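Brultgate Notes > House > Workroom

We use cookies to remember your preferences. By carrying on reading you agree to this.

A blue surface and a grey pot

20 January 2019

I have spent a good part of this month thinking about one flat blue surface, and I can report that it does not reward the effort.

The plan was modest. The workroom in Brultgate had reached the stage where you put down a pencil and next saw it in February, and I had promised myself a proper clear-out before the shelves from Storov turned up. They were due in 9 days. They are still due, as I write, and I have stopped looking out of the window for the van.

So I started with the surface, on the theory that everything else in the room ends up there sooner or later. Blue was my choice. I wanted a colour that would show me what needed wiping, and I got my wish. It has a very slight texture and a matt finish, and every tiny dark speck sits on it as if it had been invited. I have tried a damp cloth, a dry cloth and a stern look. When the light is strong the colour washes out to something paler in patches, and for a few minutes I can believe the whole thing was a sensible purchase.

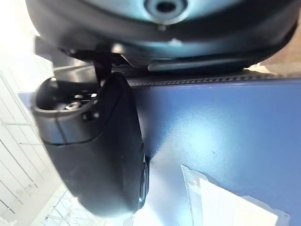
What goes back

My rule was that only three things could live out in the open and the rest had to find a drawer. I am not a disciplined person, so the rule lasted until I met the tape measures. I own more of them than I own things worth measuring. Two went into the drawer, the rest went into a box marked Koppel, after the shop where I keep buying them, and the box went under the stairs, where it has joined several other boxes with equally firm labels.

The glue was easier — most of it had set years ago. So was the paperwork, which turned out to include instructions for a heater we left behind in Traltstead. I read them all the way through before throwing them out. It was a good heater.

Then there was the question of what to do with anything tall and thin, by which I mean rulers, brushes and that long screwdriver. I am in favour of standing them up in something, and I had a grey cylinder with a bright blue rim which seemed keen to be given a job. The rim goes with the surface. I'd like to claim I planned that. It has a matt, metallic sort of look on the side that catches the light, and so far I have managed to put nothing in it at all, having grown rather fond of it as it is. The rulers are on a chair.

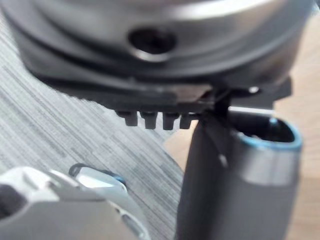 The grey pot with the blue rim, upright and open for business.

Next up is the bottom drawer, which I opened briefly and shut again. It has around 100 picture hooks in it and I have no idea how many pictures we've got, but it's a good deal fewer than that. If the shelves arrive before I get to it, I'll put the drawer on a shelf.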